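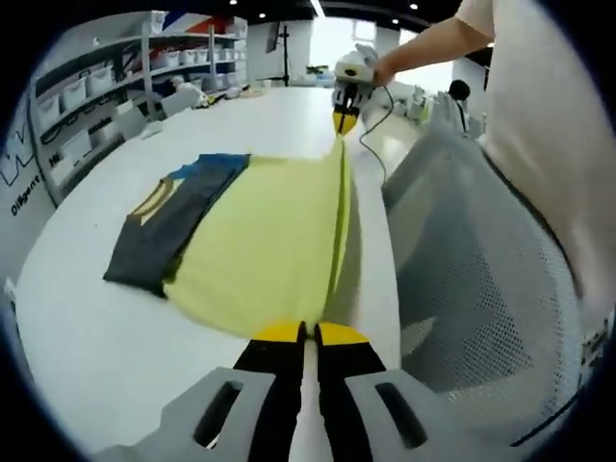
halliday_e
Right, settle this. I've had the same T-shirts for years and my other half says they'd last longer line dried. I say the tumble dryer on low is fine. Who's right?

felicja_k
Line, every time. All that fluff in the filter is your T-shirts!

Jorg M
Bit dramatic. Mine go in at 60 and then the dryer, been doing it since uni – still wearable.

felicja_k
Wearable to what, though? Painting the shed?

milosz
I give mine a good tug while damp, sideways and then lengthways, and hang them from the hem. No ironing after that.

Jorg M
Tugging ruins the neck, I'd never.

milosz
Not if you leave the neck alone :)

halliday_e
So that's one all. Trying the hem thing tonight.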